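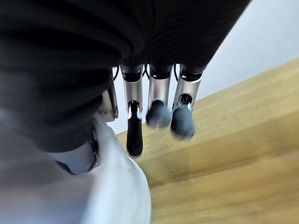

Progress report to the Bravlow Fund: garment sorting and textile reuse, Teter Street site

Reporting period: second half of the grant year, closing in November

1. Summary

The project receives donated clothing at the Teter Street site, sorts it by fabric and condition, and sends it to one of three outlets: direct reissue, repair, or fiber recovery. In this period the site processed 2,320 garments. Sorting is on schedule. Repair is behind schedule. Fiber recovery started later than planned because the contract with Zabala was signed after the bales were already made up, and two of the first bales had to be opened and repacked to meet their weight limit.

No change to the total budget is requested. One transfer between budget lines is requested in section 7.

2. Dark knits

Most of the handling problems reported last period involved dark knitted garments: sweaters, cardigans, ribbed leggings, heavy socks. These are now treated as a separate stream from the point of intake.

The reasons are practical. Charcoal and black knits are hard to inspect under the overhead lights. A pulled thread or a thin elbow does not show against the ribbing, and folds throw enough shadow to hide a hole. Fine ribbed fabric also stretches when it is lifted by one corner, so a garment pulled out of a full bin by the sleeve may go to the table longer on one side than the other. Several pieces graded as misshapen in the first period were probably fine when they came in.

The current procedure is as follows.

Dark knits are removed at the first table and placed in shallow trays, one layer of folded garments per tray. Deep bins are no longer used for this stream.

Each garment is lifted from underneath, with the weight spread, and laid flat on a pale surface. The old gray table covers have been replaced with off-white ones.

Inspection is done under a side lamp set low, so that light crosses the ribs. Elbows, underarms, cuffs and hem are checked in that order.

The garment is turned once, checked again, and folded in thirds. It is not hung at any stage.

Since the side lamps were installed, returns from the reissue shelf for missed damage have dropped to 16 for the period. All but two of these were dark knits, and most were small holes along a side seam. The inspection sheet now lists side seams as a separate check.

3. Other streams

Woven shirts and trousers continue to move through the site without difficulty. Denim volume was higher than forecast and took up shelf space intended for coats; a second rack was brought up from storage in response. Coats are seasonal and will be reported in full next period.

Mixed-fiber items with no readable label remain the slowest category. Zabala will accept them only in a separate bale, at a lower rate, and the bale fills slowly. For now they are held in two cages beside the loading door. The cages are within the floor area agreed with the landlord but they narrow the route to the scale, and the layout will be revised.

4. Washing and drying

All garments for reissue are washed on site. Knits are washed cold in mesh bags and dried flat on racks. Drying is the limiting step. The racks hold 32 knitted garments at a time, and thick ribbed pieces take up to two days in humid weather. During one wet stretch the racks were full for most of the week and washing stopped on Thursday.

Two options were considered. A heated cabinet from Ballisell would dry a full load overnight but requires a dedicated circuit that the building does not have. Adding a third tier to the existing racks costs far less and uses the same floor space. The second option was chosen. The extra tier has been ordered and the brackets are on site. Capacity figures for the extended racks will be given once they have been loaded and tested; the supplier's figure is for cotton T-shirts and is not useful here.

Lint is heavier than planned for. The filter on the older washer is now cleaned after every dark load -- the instruction sheet said weekly -- and the drain has stayed clear since the change.

5. Repair

The repair bench opened late and has a backlog. Simple repairs (buttons, straight seams, hems) are done within the week. Knit repair is slower. Matching yarn is the main obstacle: charcoal, soft black and blue-black are easily confused under indoor light, and a mend made in the wrong one is obvious in daylight. A shade card has been made up from the yarns in stock and is kept by the window.

The original plan set a target of 60 knit repairs for the period. This was not met. The bench was short of both hours and yarn, and the target assumed that every mend would be a small one. A revised target will be proposed after the next stock count, with small holes and worn cuffs counted separately. Garments needing a full cuff replacement now go directly to fiber recovery unless the rest of the piece is in very good condition.

6. Risks and open items

Moth damage. One intake sack was found to contain larvae in a wool cardigan. The sack was sealed and frozen, and the shelf below it was emptied and vacuumed. Nothing further has been found. Traps are checked on Monday mornings.

Bale weights. The floor scale reads slightly high at the upper end of its range. Calibration has been booked. Until then, bales are made up under the limit with a margin.

Labels. The printed tray labels smear when handled with damp hands. A different label stock is on trial for the wash area only.

Storage. The upstairs room is full. If coat intake matches last winter, overflow will have to be held at a second address, and the cost is not in the current budget.

7. Budget

Spending on staff hours, water and detergent is in line with the plan. Transport is under budget as a result of the late start with Zabala and will catch up. Equipment is slightly over, due to the side lamps and table covers.

We request approval to move the unspent balance on the signage line to equipment, to cover the rack extension and an additional set of shallow trays. The signage already in place is sufficient.

8. Work planned for next period

Install and test the third drying tier.

Move the mixed-fiber cages and re-mark the route to the scale.

Set the revised repair target and order yarn against the shade card.

Extend tray handling to light-colored knits. They are easier to inspect, but they stretch in the same way and are still being pulled from deep bins.

Report coat volumes by month, with storage costs if a second address is used.

Annexes: intake totals by stream; inspection sheet, revised; quotation for rack extension.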